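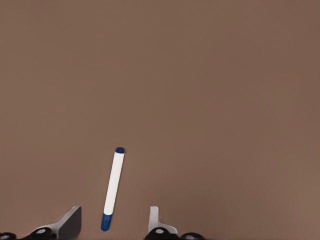

*sim wrist cam, marker pick, fingers open*

## Wrist cam or overhead for thin objects? + gripper question

**ondgate_mud** - 14 Oct 2024

Trying to settle on a setup before we spend money. Two grippers in the running, the Jillatley parallel one (linkage fingers, the one in the render) and the Haldane, straight slide jaws. Same arm, same controller, all in sim so far.

Task is dumb simple. Marker on a table, pick it up, put it down somewhere else. Wrist cam only.

Results so far, 21 tries each:
- Jillatley: 2 drops, rest fine
- Haldane: 6 drops, mostly the marker squirting out the front of the jaws

So Jillatley wins? But I dont love the view. All I get is the tips at the bottom and a whole lot of brown table. Marker has to be nearly in the gap before I can judge anything. Anyone running wrist only and happy with it?

Mudassar Butt

---

**dkinnear**

Wrist only is fine. Your mount is the problem imo. Tilt it down, you're spending most of the pixels on tabletop.

Also the marker isn't centered, it's closer to the left finger. Left pad will hit first and shove it over before the right one gets there. Might be your drops.

---

**ondgate_mud**

Offset is on purpose, start pose is randomized. I want to know which gripper forgives it.

Tilt - tried a bit more down, then I lose sight of the object on approach from far out. Pick your poison.

---

**pallet_jacq**

Overhead cam. Always overhead cam. Did this with bottle caps and pens for months, wrist only was misery once the fingers close, you can't tell if you're holding the thing or holding air.

---

**dkinnear**

Disagree. Overhead means calibrating arm to camera and it drifts every time someone bumps the stand. Wrist cam moves with the gripper, calibrate once and forget it. Holding or air, just read the finger width.

---

**pallet_jacq**

Finger width on a marker that thin? Good luck. Depends on the encoder.

---

**dkinnear**

Marker is not thin lol. A cable tie is thin.

---

**snubnose**

Dumb question, is the left finger supposed to look different from the right? Left pad is near black and blocky, right one is a pale plate with a rounded top. If those are different contact surfaces I wouldn't trust either drop number.

---

**ondgate_mud**

Not dumb. I need to look at the model file. Could be just how the two sides show up from this angle, could be I've got a pad missing on the right. Collision shapes are seperate from the visual ones so it may not matter for physics. Will check.

---

**snubnose**

Turn on collision view before you do anything else. Had a Nornach arm model back in May where the visual was perfect and the collision mesh for one fingertip was a big box. Everything "grasped" great. On the real arm, zero.

---

**teo_b**

What friction are you using? Default? A smooth barrel squirting out of slide jaws sounds like friction set too low and closing too fast. I'd slow the close way down and rerun the Haldane before writing it off. Not a fair fight if you tuned the speed on the other one first.

---

**ondgate_mud**

Default friction, yes. And ok, guilty, speed was tuned on the Jillatley and I copied it across.

---

**teo_b**

Well there you go

---

**pallet_jacq**

And grab it mid barrel, not down by the big blue cap. From where the fingers are in that render you'd close short of the cap if you didn't drive forward more. Half of squirting out is gripping near an end.

---

**dkinnear**

That one I agree with. Approach further, then close. Mark the calendar.

Still no on the overhead though. If you really need a second view put a cheap side cam low on the table, you'll see height above the surface and you can't judge that from the wrist at all. Can't tell from your render if the gripper is at grasp height or well above it.

Donnie Kinnear

---

**ondgate_mud**

Good point on height, I've been reading it off the joint states and never checking by eye.

Plan then:
1. collision view on, sort out the right finger
2. same slow close for both grippers
3. grasp at mid barrel
4. rerun both, same random seeds this time
5. add low side cam, leave wrist where it is

Controller stays the same for all of it. Will post the new drop counts in this thread.

---

**snubnose**

Do 1 before the rest pls. And post the collision screenshot, I want to see that fingertip.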